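The Bread at Jorkgate

Huguette Chevalier had been sending the same Christmas loaf to her cousin in Vilavmont for so many years that the woman at the post office kept a box back for her every November, the flat sort with the good strong corners. It was a dark, sticky loaf, heavy with figs (and a fair bit of brandy, if you must know), and it had never once arrived late.

So when the letter came from Larysa Stasiv, who lived two doors down from the cousin, Huguette read it standing up in the hall with her coat still on. The cousin had gone to live by the sea at Jokness, Larysa wrote, and had left no proper address, only a drawing of a blue gate.

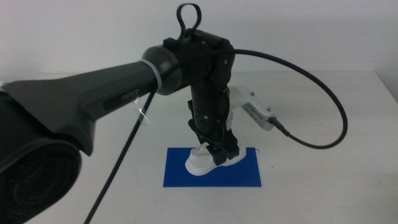

A gray arm over a white tabletop, bending down at the wrist.

"Well, I'll bake it anyway," Huguette told Gus Holloway, who had come about the gutter and stayed for coffee, as he generally did. "A gate's a gate. Somebody will know it."

Gus thought it over for quite a while, stirring. He had a van, he said, and a sister out that way he ought to see more of, and it was up to 900 miles there and back, but the roads were good and he liked a fig loaf himself.

She baked 2 of them that night, one for the cousin and one for the road, and in the morning she wrapped them in her best dish towels and climbed up into the van with the drawing of the gate on her knees.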